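Neighborhood Help Board > Law, Police and Safety

Does sharing my doorbell camera with the police do anything?

Our homeowners group wants everybody on the street to sign up for a program called Wulunora. You register your doorbell camera, the police department gets a map of who has what, and in return we are told the software will figure out which blocks are likely to be hit by break-ins and send cars there first. The flyer says member neighborhoods see less crime. It doesn't say less than what, or less than when. 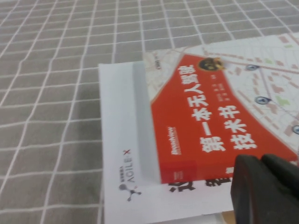 Guido Mancuso

I asked the man who gave the presentation on Sunday where the numbers came from, and he said the company that makes the software. I asked if anyone outside the company had checked them and he moved on to the sign-up sheet. We had 14 reports on our side of the hill last year, and most of those were packages and one unlocked truck. I don't see how you predict anything from that.

So, two things I would like to know. Can the police take my video whenever they want once I register? And has anybody lived with one of these programs long enough to say whether it made a difference? I'm not against the police having a tool that works. I would like to see that it works before I hang it on my front door.

Posted in September, 2 replies

Albane Texier

We had something close to this where I used to live, under the name Flosteck. I was on the street contact list for it, so I read more of the paperwork than most people did.

On your first point, there are two kinds of registration and the flyers tend to blur them. In the first kind you only tell the department that a camera exists and how to reach you. If something happens nearby they ask, and you can say no, though a judge can still order you to hand over what you have. In the second kind you agree ahead of time to let them pull clips or even watch live. Read the agreement for the words "access" and "consent" and see whether they mean each time or once and for all. Ours said recordings would be held for 60 days. Then a second page said "or longer where needed," with no word on who decides that.

Also check whether the agreement is with the city or with the company. Ours was with the company, which meant that a public records request got me a very short letter back.

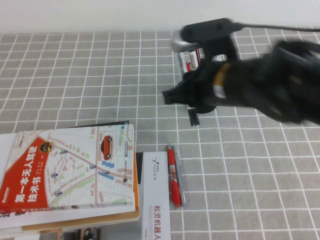 As for whether it made a difference, I went to every public meeting on it and never heard a number I trusted. The department put up a chart showing car break-ins going down after the program started. Someone asked for the years before that, and they had been going down already. The next town over had no program and its line looked much the same. That doesn't prove the software was useless, but it does mean the chart proved nothing, and the chart was the whole argument for renewing.

What bothered me more was where the cars went. The software was fed past reports, so it sent patrols to the streets that already reported a lot. More patrols there meant more reports written there, and the next map looked even surer of itself. The officers I talked to were pretty relaxed about it. One told me the map mostly showed him places he would have gone anyway – and if that's so, I would like to know what we were paying for.

If you decide to go to the next meeting, I would ask for these in writing:

Crime figures for at least 5 years before the program begins, by type, and the same figures for a similar area without it.

The full contract, including who owns the video and what happens to it if the company is sold.

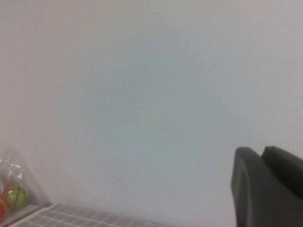 The name of the person at the department who can turn down a request for footage, and how often that person has done so.

Any outside review. A page of quotes from happy police chiefs is not a review.

You may not get all of it. I got the contract and half of the figures, and that took months. Which half they were willing to send was interesting in itself.

Puletti

just sign up, if you have nothing to hide who cares. my brother in law is over in Russo and they have cameras on every porch and he never had a problem

Guido Mancuso

Did he have a problem before the cameras?

Puletti

no but its a nice area

Guido Mancuso

Thanks, Albane. I found the agreement and it's the second kind, "ongoing consent," down in the small print. I'm holding off until they send me the figures.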